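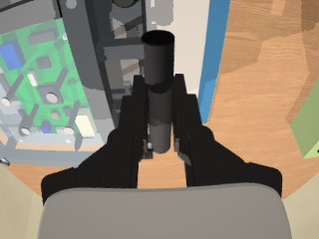
Slide 2. What we were asking

Start slow. They've just had lunch.

Question is dead simple. If you train an arm only in simulation, and you shuffle how the world looks every time, how much shuffling is enough? And when does it start to hurt?

Everyone in the room will have heard "just randomise everything". Say we believed that too, until December.

Slide 3. Setup (keep to one minute)

Assembly work. Boards, covers, small parts. Gripper, wrist view plus a high view of the whole room, both rendered. Policy sees both at once.
Simulator is Pistura, our own fork. Scenes come from the Pandetti parts set, the fiddly one.
Demos: 1,978, all teleoperated in sim, none scripted. Say that twice, somebody always asks.
What gets shuffled: floor and wall materials, lights, where the base sits, camera pose. What doesn't: part shapes, friction, the arm itself.

Slide 4. The method bit

Old way = new look for every episode, picked blind. Ours = keep the motion, re-render it. One demo, 12 looks. Same joint angles, same contacts, only the pixels change. Then a loss that says the features should match across looks at the same timestep.

DON'T go into the loss. Backup slide has it.

Why it's cheap: physics runs once. Rendering is the easy part to farm out, we left it going over a Saturday and it was done.

Pause here for water

Slide 5. Shadows

This is the bit I want them to remember. We thought materials would matter most, wood v stone v plain wall etc. Switch materials off and the score drops a bit. Switch off the lighting changes and it falls apart. 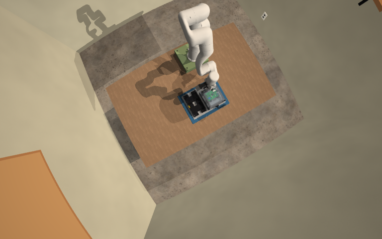
Our best guess is the policy learns to use the arm's own shadow as a height cue. Works lovely with one fixed lamp. Move the lamp, it closes too early, or comes down too hard. Say "best guess", we have not proved it. The Ultirdale group see something like it on their pegs task and they use a different arm, so proabbly not just us.

If asked about see-through parts: yes, harder. Clear covers were the worst class all through. Edges vanish in some looks. No fix yet, don't pretend.

Slide 6. Results

Read the plot for them, axis labels are too small (sorry, meant to redo it)
More looks per demo helps up to 8. After that flat. 12 is no better than 8, just slower to train.
60 held-out rooms for testing, none shared with training.
Matching loss matters more when demos are few. With the full set the gap is small, be straight on that.

Slide 7. What we got wrong

Camera pose range too wide at first. Half the views had the gripper hiding the part. Policy learned to guess.
Compared against the Beneš baseline with the wrong crop for weeks. Fixed now, numbers on the slide are teh new ones.

Slide 8. Next

Real arm. Same board layout, same grasp points.
Then vary friction as well as looks, seperately, so we can tell which did what.

Code link on last slide. Leave it up during questions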